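4. Fee Presentation in Discretionary Mandates

4.1 Scope of the document review

The preceding section considered how private wealth clients come to select a discretionary manager. The present section turns to the agreements those clients sign, and in particular to the manner in which fees are set out in them. The question is a narrow one. We do not ask whether the fees charged were reasonable, nor whether clients obtained value for them. We ask whether a client with ordinary financial literacy, reading the agreement and its schedules without assistance, could establish the total amount payable over a year.

The review drew on client agreements supplied by four firms: Iveo, Nellell, Ndlovu and Barkley. Each offers discretionary portfolio management to individuals and family entities, and each agreed to provide documents on the condition that client details were removed before transfer. The firms differ in size and in ownership. Iveo and Barkley operate as divisions of larger financial groups, while Nellell and Ndlovu are held by their partners. A total of 200 agreements were received. Of these, 193 were retained for analysis. The remainder were excluded on the grounds that one or more schedules referred to in the body of the agreement had not been supplied.

Coding was carried out against a written protocol, which was settled on 19 Sep 2021 and not altered thereafter. Zeyu Tang prepared the protocol and conducted the first round of coding. A second reader, who had no access to the first set of codes, repeated the exercise for every agreement. Differences between readers were resolved by discussion, with the original wording of the clause in dispute before both. Where no resolution could be reached the clause was coded as ambiguous, and ambiguous clauses are treated in what follows as not disclosing the item concerned.

4.2 Location of fee terms

Fee terms were seldom confined to a single part of the agreement. The prevailing arrangement was for the body of the document to contain a general promise to pay, with the rates placed in a schedule at the back. Definitions on which those rates depended were commonly placed elsewhere again. The term "portfolio value" is illustrative. In the Nellell agreements it was defined in the interpretation clause as the market value of all assets held in custody, inclusive of cash. In the Barkley agreements the same term appeared in the fee schedule without definition, and the reader was directed to a valuation policy that the firm would make available on request.

The practical effect of this dispersal depends on the assets held. A client whose portfolio consists of listed securities will find that most definitions of value produce much the same result. A client with substantial cash holdings, or with interests in unlisted trusts, may find that the choice of definition alters the annual charge by a noticeable margin. None of the agreements reviewed drew attention to this point, although the Ndlovu schedule did include a short worked calculation in which cash was shown on a separate line.

Cross-references were a further source of difficulty. Several of the Iveo agreements had been amended by letter, and the letters replaced individual clauses without restating the remainder. A client wishing to know the current position would need to read the original agreement and every subsequent letter in order. In a small number of cases the letter referred to a clause number that no longer existed, the numbering having been changed by an earlier amendment. Our readers were able to identify the intended clause in each instance, but they were reading with that purpose in mind and had the full set of papers in front of them.

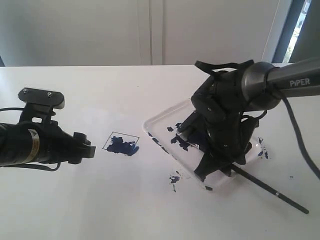

Figure 2. White tabletop with two robot arms, the right-hand arm reaching over a shallow white tray.

4.3 Tiered rates and minimum charges

All four firms used tiered rates, under which the percentage charged declines as the portfolio increases in value. Two methods of applying such tiers are in general use. Under the first, each rate applies only to the portion of the portfolio that falls within its tier. Under the second, the rate for the highest tier reached applies to the whole. The methods yield different results at every value above the first threshold, and a schedule that lists only the thresholds and rates does not tell the reader which has been adopted.

The Ndlovu and Nellell schedules stated the method in words. The Barkley schedule did not do so, although staff confirmed in correspondence that the portion method was applied. Iveo's practice had varied over time, and agreements entered into under an older template were silent on the matter. We note that silence of this kind may operate to the client's advantage in a dispute, given the ordinary approach to the construction of standard form contracts. That is of limited comfort to a client who does not know that there is anything to dispute.

Minimum charges received uneven treatment. The Nellell agreements provided for a minimum annual fee of $2,000 and stated it directly beneath the table of rates, in type of the same size. Elsewhere the minimum was found in the general terms, among provisions concerning invoicing and late payment. Minimums are of most consequence to clients with smaller portfolios, and to those who are drawing down their capital in retirement. For such clients the minimum may in time become the operative fee, with the tiered rates ceasing to have any bearing on what is paid. No agreement in the sample required the firm to notify a client when this point had been reached.

4.4 Charges payable to third parties

A discretionary mandate ordinarily gives rise to charges beyond the manager's own fee. These include custody, brokerage, foreign exchange margins and the internal costs of any pooled fund in which the manager invests. The agreements acknowledged such charges in general language. Custody was the best described, with rates either stated or incorporated by reference to a published tariff. Foreign exchange margins were the least well described. The usual formulation was that conversions would be made "at prevailing rates", an expression that gives no indication of whether a margin is added or by whom it is kept.

Pooled fund costs raise a separate issue. Where a manager invests client money in funds operated by a related entity, the group may be remunerated at both levels. The Iveo and Barkley agreements each contained a consent to this arrangement. Barkley's was accompanied by an undertaking to rebate the fund-level management fee, subject to exclusions listed in a schedule. Iveo's contained no undertaking, although the firm advised that rebates were made as a matter of practice. A practice that is not recorded in the agreement may be withdrawn without amendment to it, and was accordingly coded as not disclosed.

Performance fees were present in only a minority of the agreements and were confined to mandates with an alternative investments component. Where they arose, the benchmark and the measurement period were clearly stated. The treatment of earlier losses was not always dealt with, and one form of agreement permitted the measurement period to be reset on a change of strategy, at the manager's election.

4.5 Observations of participating firms

Draft findings were sent to the firms in July for comment. Responses were received from all of them and have been taken into account in the text above. Ndlovu observed that its clients receive an annual statement in which total charges are expressed in dollars, and submitted that the agreement should not be judged in isolation from that statement. We accept that periodic reporting has an important role. It is, however, retrospective, and a client comparing prospective managers will not have the benefit of it.

Barkley made the different point that fuller disclosure lengthens the document, and that longer documents are less likely to be read. The concern is a familiar one in the literature reviewed in Section 2. In the present sample, however, the agreements in which fees were easiest to establish were not the longest. They were those in which the rates, the method of application, the minimum and the relevant definitions had been brought together in one schedule. Nellell advised that it had adopted this layout following complaints from accountants acting for its clients, who had found the earlier form laborious to work through at tax time.

Iveo indicated that its older template is being retired as agreements fall due for renewal. The firm did not give a date by which the process would be complete, and clients whose agreements contain no renewal provision will remain on the older terms unless they or the firm take steps to replace them. The position of those clients is considered further in Section 5, together with the fee terms that apply where a mandate passes to an executor or attorney.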